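Rennie flat mop and two-tank bucket: long-term review

Posted by Begoña Benítez, 27 March 2021
Filed under: Home, Cleaning, Floors

I've had the Rennie for 8 months now and I still get a small thrill when I take it out of the cupboard, which I realise is a strange thing to say about a mop. I came to it from a string mop I'd owned since my first flat, a heavy grey thing that lived on the balcony and moved dirty water from one end of the kitchen to the other. So perhaps anything would have felt like a holiday. But I've borrowed two other flat mops since then, from my sister and from a neighbour, and I gave them both back quite happily.

The idea is simple. The bucket has two tanks, one for clean water and one for dirty, and a narrow slot down each side. You push the head down the first slot to rinse it and pull it up through the second to squeeze it out. The pad never goes back into its own muck! I cannot tell you how satisfying it is to see the colour of the water in that second tank after doing a kitchen you thought was fine.

The squeeze is the best part of the design. Push down slowly and the pad comes out barely damp, go quickly and it holds more water, and after a week or so you get a feel for it and stop thinking. I go fairly wet in the kitchen and as dry as I can on the boards upstairs. My old mop had one setting, and it was flood.

Most of our downstairs is hard floor in one shade of grey or another, and I was worried about streaks. Pale floors forgive nearly everything and shiny dark ones forgive nothing, and ours sit somewhere in the middle. With plain warm water and a tiny splash of vinegar I get no streaks at all. With the lemon floor cleaner I'd been buying for years I got plenty, and it took me far too long to work out that I was using four times as much as the bottle said. 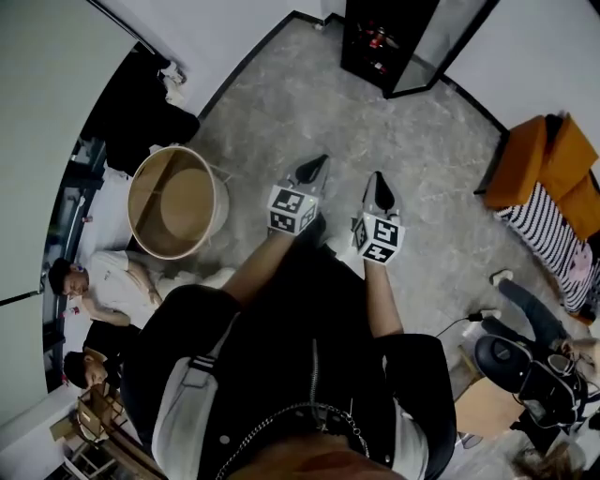 The grey marbled floor.

A pattern like that is kind to crumbs, I've found, but it does show smears in low winter light, so it's a decent test. Work backwards towards the door in a lazy figure of eight and turn the head with your wrist as you go. The joint is lovely and loose, and the head lies completely flat, so it goes under our sofa and the bathroom cabinet without me getting on my knees.

Now the grumbles, and there are a few. The dirty tank is smaller than the clean one, so on a big clean you have to stop and empty it with the other side still half full. The bung is stiff. Mine needs two hands and a bit of language. The handle comes in three pieces that screw together, and the top joint works loose if you're a vigorous mopper (guilty), although a turn of tape round the thread sorted that out.

Pads are the running cost. You get 2 in the box and I bought another pack straight away. They go in with the towels at 60, no softener, and the oldest one is going thin at the corners but still picks up everything. Drying is quick, a morning over the bath will do it.

The bucket takes up less cupboard than I'd feared. It's tall and narrow and the mop clips to the side, so the whole lot stands next to the ironing board. The carrying handle is wide enough for a wet hand, and it doesn't slop on the stairs unless you fill it past the line. I've filled it past the line. Don't.

Would I buy it again? Yes, tomorrow, and I'd get the spare pads in the same order.

Good: the squeeze, the flat head, clean water that stays clean
Less good: stiff bung, small dirty tank, top joint on the handle
Score: 8 out of 10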